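Subject: Re: [grippers] two-finger comparison, wrist camera view
From: Bogumił Tomaszewski
Date: Sunday, February 17, 2019

On the 14-inch bench thread, Havlíček wrote:
> Has anyone run the linkage type against the Draltden slide
> jaws? I'm mostly curious whether the camera still gets a
> decent look past the fingers once they open.

Yes, and I've been having a great time with it! I did 60 open-close cycles on each at 12 volts on the Purier controller, then another 600 on the linkage one just to see if anything would work loose (nothing did, and I checked every bolt twice). The slide jaws are stiffer side to side, no contest. But the linkage fingers swing up and leave such a nice clear gap between the tips — I can line up on a target through it without moving the arm at all.

The camera sits just behind the housing and looks out over the top of it. The body does eat the bottom middle of the view, so I moved my crop up by 70 pixels and retrained nothing. Next I want to try softer pads, and maybe borrow the Grasier fingers in May.

View from the wrist, fingers open and nothing in them:

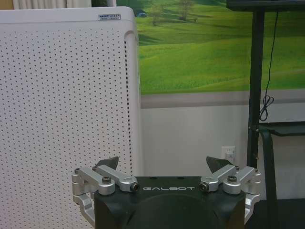

Havlíček: Thanks, that gap is wider than I expected. Did the crop shift throw off your hand-eye calibration, or did you just add the offset to the center point? I'd like to try the same on the slide jaws.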